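Moving my grandfather's seed catalogs
Posted 11/30/05

The boxes have been in my hall closet since March and I finally got through the last of them over the long weekend. Eleven months ago I didn't know there was such a thing as a paper collector who wanted seed catalogs. Now I have a list of every one my grandfather kept, and I have opinions about staples.

Some background for anyone who didn't read the earlier posts. My grandfather farmed and later kept a big kitchen garden, and he never threw away a catalog. He also saved order forms, planting charts, and the little slips that came in the packets. When the house was sold, my uncle Anselmo Herrero took the tools and I took the paper. Anselmo thinks he got the better deal. He may be right, the paper weighs more.

The count came to 596 catalogs. I had guessed half that. There are also 2311 loose sheets, which is a number I only know because I put each one in a sleeve and the sleeves are sold by the hundred. I ran out twice.

Most of it is from regional companies that are gone now. The biggest run is from Flesum, who sold mainly beans and squash and printed on a yellowish paper that has held up better than anything else in the boxes. I have nearly every year they put out. The covers hardly change. It is the same drawing of a basket for a long stretch, then they switch to a photograph, and then the next year the basket is back. I would like to know who complained.

The Asance catalogs are the opposite. Glossy, heavy, and stuck together. Whatever they coated the pages with turns to glue in a damp basement. I tried freezing a few, which is a trick I read about, and it helped with two of them. The others I left alone. If you pull, you lose the print off both sides.

He wrote in all of them. Mostly check marks and prices, sometimes a word or two. "Poor" next to a melon. "Again" next to a pole bean, five years running. On the inside back cover of one he kept a tally of frost dates, and the same pencil added up a feed bill underneath. I scanned those pages first in case anything happened to them.

I want to write down how I sorted, because I did it wrong the first time and somebody else might be about to do the same.

My first idea was to sort by year. That sounds sensible, but a lot of these have no year printed anywhere, and I ended up with a "don't know" pile that was taller than all the other piles. So I started over and sorted by company, then by size, then by year when I could find one. Size matters more than I expected. A small catalog standing between two large ones will bow in a few months, and then it stays bowed.

Then there was the question of where to put everything. Archive boxes are fine for the loose sheets. For the catalogs I wanted something with a door, out of the light, that I could open without lifting anything. I went back and forth on this for most of the summer. Open shelves are cheaper and you can see what you have, but the room gets sun until late in the day and the spines were already fading by August. Glass doors don't solve that. A plain wooden cabinet with a solid door does, and it keeps the dust off too.

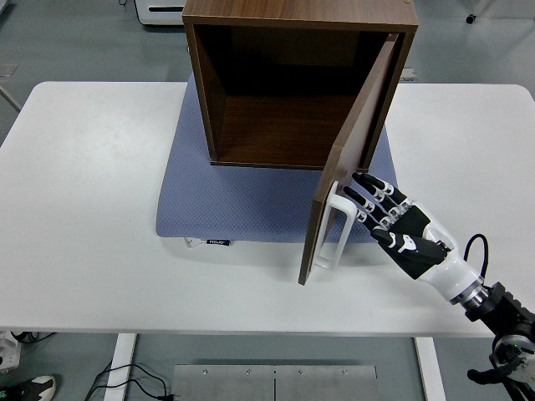

A brown wood-grain cabinet with the door partway open.

Depth is the thing to measure. Flesum catalogs are narrow and will fit in nearly anything. The Asance ones are wide, and if the door presses on them even slightly you will crease every front edge in the row. Measure the inside with the door shut, or as close as you can get a tape to that. I measured the outside and had to return one.

I leave the new cabinets standing open for a couple of weeks before I put paper in them. Some of them smell of finish, and paper picks that up. A dish of baking soda on the floor of the cabinet helps. So does patience.

Inside I stand the catalogs upright, in groups of 18 or so, with a piece of stiff card between groups. Pack them snug enough that they don't lean. If you have to tug to get one out, take two away. I don't use bookends because the metal kind slide under the first catalog and somebody always forgets and tears the cover. That was me, once, on a very nice tomato issue.

Staples. If they are rusted, take them out. I put it off because I wanted to keep everything as he left it, and then I saw how far the rust had gone into the folds. A thin dull knife works. Bend the legs up from the center spread, then ease the staple out from the spine. I didn't put new ones in. A folded sheet of plain paper around the outside holds the pages together well enough. Some I sewed through the old holes with linen thread. It's slow but it looks right.

Rubber bands: throw them out. The same with paper clips. He used a lot of both, and every one of them left a mark.

The list itself is a plain spreadsheet. Company, year, size, condition, whether he wrote in it. I gave each catalog a number in soft pencil on the inside back cover, at the bottom. I know some people hate that. I tried slips of paper and they fell out.

The oddest item is a single price sheet from a company called Stisora. It lists only onions. There is no address and no year. The back is blank except for a column of his figures that ends in 1851, underlined twice. It could be pounds of something or it could be money. It isn't a date, he had no interest in history. Anselmo thinks it was onion sets, but he would have been about six at the time. If anyone reading has seen another sheet with that name on it, I would like to hear from you.

There are also duplicates, mostly Flesum from the later years, in fair shape with no writing. I don't need two of each. I would sooner trade than sell. I'm missing three early Flesum issues and would take them in any condition as long as the covers are there.

Next I have the packets to do. They're in a cookie tin and a lot of them still have seed in them. I planted a few beans in the spring from one marked "again" and none of them came up, but there are plenty left and I'll try the others on a wet paper towel this winter before I give up any garden space.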